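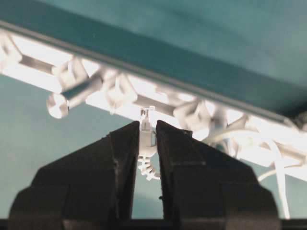 *White plastic part between two black fingers*

**renu_saxena** – 04/06/2018
Parents' club is selling personalized stadium blankets again, $70 each. Has anyone seen where last year's money went? I bought two and still can't tell you.

**kashyap_r**
Travel fund for the February meet, supposedly. My kid paid her own bus fare.

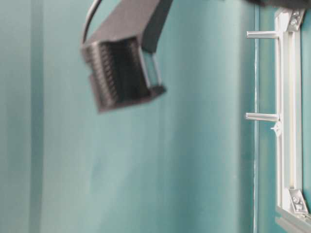 *Gray gripper, teal wall*

**GSolanki**
Not fair, Ravindra. The fund covered 17 kids. You had to turn in the form.

**kashyap_r**
What form?

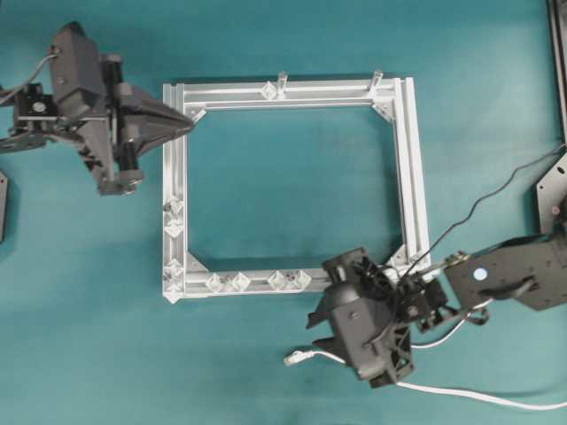
**kusum_n**
The blankets come from Neletti and the club clears $9 apiece. I'd skip the middleman and write a check. Last year's fold-out display was wobbly too. If we must have a sales table, build the display from grooved aluminum profiles like those four, joined in a rectangle, and use it every year. Or is that too sensible for Vekville?

**GSolanki**
People like the blankets, Kusum. My mother wants one with the graduation year.

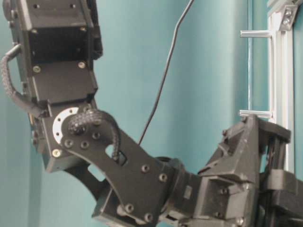 And nine dollars is still more than we made on the candles.

**rebelo_rod**
Does the $70 include the name? Last time embroidery was extra – found out at pickup.

**renu_saxena**
Flyer doesn't say. I'm not ordering until it does.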